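Bastdale Striped Placemat, White and Taupe

Sold singly. Woven, rectangular, reversible if you are the sort of person who turns things over.

The Bastdale is the placemat for people who have given up on tablecloths. It goes down flat, it stays flat, and it asks very little of you in return. Stripes of white and taupe-gray run the long way, with a wider white band along the border so the pattern knows when to stop. Get close and the white shows a tiny diamond texture. Get closer than that and your guests will start to wonder.

We have carried it for over 9 years. In that time it has outlasted two website redesigns, one warehouse roof and a brief in-house enthusiasm for cork.

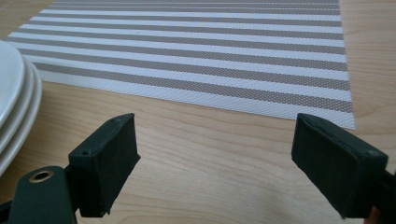

Bastdale in White/Taupe on a pale wood table. Plates not included.

Taupe, for the undecided, sits somewhere between gray and brown and has never committed to either. It looks good on light wood and with white dishes. It also hides coffee better than the white stripes do, so aim accordingly.

Details

Weave: basket weave, two-tone stripe
Shape: rectangle, square corners
Sold as: single mat, or in a bundle of 7 for households that always lose one
Colors: White/Taupe, White/Navy (back in July)
Matching runner: see the Innes page

Care

Wipe with a damp cloth. Mild dish soap for anything involving tomato. Rinse, pat, leave flat to dry. Please do not iron it. A customer ironed one and sent us the result, and it now hangs in the office next to the fire exit map. Keep it out of the dishwasher too, and don't stand a pan on it straight from the stove. It is a placemat and has never claimed to be a trivet. If you need a trivet, the Jillar will take whatever you throw at it.

Store flat or loosely rolled. A mat that arrives with a curl will relax overnight under a couple of heavy cookbooks, preferably ones you weren't using.

Shipping and returns

Orders placed before noon usually leave the same day. Unused mats can come back within 12 days, no form to fill in. Used mats can't, and yes, we can tell. Phyllis Wainwright runs the returns desk and has seen every kind of gravy.

Questions we get

Will it match my Durnier plates? If they're white, yes. If they're the green ones, it'll try.

Can I cut it to size? You can. The edge will then come apart and so will the guarantee.

Do you sell it in round? No. Roland Dawber in purchasing has been asked, and continues to be asked.

Page updated 3 Jan 2024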